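Soil respiration collars - leave in all winter or pull them?

Forum: Soils and Carbon > Field methods

peatlog
Posted Tuesday, 09:14

We have collars in at two sites for measuring CO2 coming off the soil, one under birch and one in rough grassland. They went in last July and the plan was to leave them until the project ends. My supervisor now wants them pulled in autumn and put back in spring, on the grounds that frost heave will lift them and break the seal. I think putting them back will cut roots every year and give us a burst of CO2 that has nothing to do with temperature. What do others do?

Soil is a peaty gley at the birch site and a clay loam in the grassland. Collars are PVC, pushed in 6 cm.

Csaba Hegyi
Posted Tuesday, 09:52

Leave them in. We had the same argument at Dobos and tried both ways. The reinserted collars read high for weeks after going back in, and we ended up throwing out most of the spring data. Spring is when you most want to know how the soil responds to warming, so losing it hurts.

Frost heave is real, but you can check for it. Measure the height of the rim above the soil at four points on every visit and write it down. If it has lifted, press it back gently and don't take a reading that day.

marram
Posted Tuesday, 10:20

I would not be so sure. On clay loam that freezes hard, a collar can come up a long way over one winter, and pressing it back does the same damage as putting it in fresh. You also get a gap down the outside which fills with litter. We pull ours.

Csaba Hegyi
Posted Tuesday, 10:41

How deep were yours? At 2 cm I would expect them to come up. Deeper ones moved far less for us.

marram
Posted Tuesday, 11:05

Three. I take the point, but deeper collars cut more roots in the first place, and fine roots are mostly near the top. You are then measuring a patch of soil with less root respiration than the ground next to it. If the numbers are going into a carbon budget for the whole site, that is a bias all year round, where mine is only for a few weeks.

Njoroge Nyaga
Posted Tuesday, 12:33

You are both describing a disturbance error and arguing about when to have it. It depends on what the data are for.

If peatlog wants the temperature response, the collars need to stay put so that each one is compared with itself. If the aim is a yearly total, the root cutting matters more and a shallow collar sealed round the outside is worth the trouble. At Derkden we ran a handful of shallow ones beside the deep ones for a full year and used the difference to correct the total. It was dull work but the reviewers accepted it.

What I would do in your place:

1. Leave the existing collars where they are, at both sites.

2. Add a few shallow collars at each site in spring, at least a month before you use any readings from them.

3. Record rim height and soil temperature at 5 cm every visit. Soil moisture too if you have a probe. Without moisture you will blame temperature for things that are really drought, and the grassland will fool you in late summer.
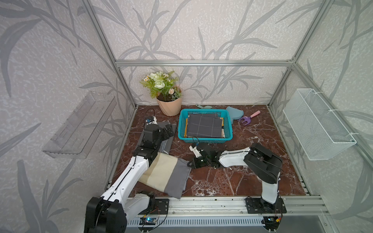
4. Keep the winter readings even if they look like nothing. Small fluxes over five months add up, and a lot of older budgets simply put zero for that period.

peatlog
Posted Tuesday, 13:10

Thanks, that is useful. It is for the temperature response first, then a yearly total if the funding holds. We do have a moisture probe, a Stadari one, but it reads oddly in the peat.

marram
Posted Tuesday, 13:27

They all read oddly in peat if you use the factory curve. Take some cores, weigh them, dry them and make your own.

On point 4, agreed, with a warning. Chambers over snow are a mess. Wind pumps air through the pack and you can get a negative flux that means nothing.

gley_day
Posted Tuesday, 15:48

Has anyone used the Sturico chamber for winter work? Ours gave a starting CO2 of 459 ppm on a still morning and I can't tell if that is air pooling in the hollow or the analyser drifting.

Csaba Hegyi
Posted Tuesday, 16:02

Could be either. Run a zero and a span gas through it before you blame the hollow. Probably better in its own thread though.

Njoroge Nyaga
Posted Tuesday, 16:30

Still mornings in a hollow will do that, I have seen higher. It matters less than you think as long as the slope is straight once the lid is on. If it bends in the first minute, look at the gasket.

marram
Posted Tuesday, 17:11

I still say pull them on the clay.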